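Presupuesto para el segundo semestre

Viernes, 13 de agosto de 2021

Ya tengo cerrada la lista de compras y la dejo aquí porque Janaka Mridha me la ha pedido dos veces. El tope eran 2785 euros para todo lo que queda de año. La mayor parte se va en las pinzas de mano, que son lo que más se gasta: dedos, cables y las placas blancas con marcas de la parte superior.

Con los peluches conviene mirar bien los dedos. El pelo largo tapa media pinza y el agarre depende mucho del material de la punta.
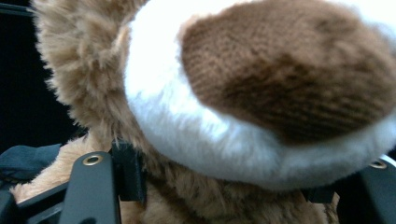 Lo que se compra ahora

Un par de pinzas nuevas a Clirik, 1679 euros con el envío. Pedí precio también en Hideck, pero no venden dedos sueltos y eso a la larga sale caro. Aparte van 80 euros de cables de repuesto y 100 de objetos: peluches de varios tamaños y bolsas transparentes con asas. Sulastri Liew quería bolsas de tela. Yo prefiero las de plástico — se arrugan y brillan, y quiero esa dificultad en los datos.

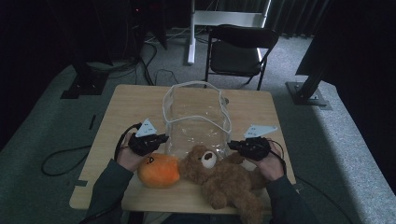
La mesa se queda como está. Florencio Mateos propuso una regulable en altura y la he pasado a diciembre, junto con otra silla plegable y canaleta para los cables del suelo. Lo que sobra lo guardo para reparaciones. Falta que Clirik confirme el plazo de entrega; si pasan de tres semanas, pediré solo los dedos y repartiré el resto del pedido.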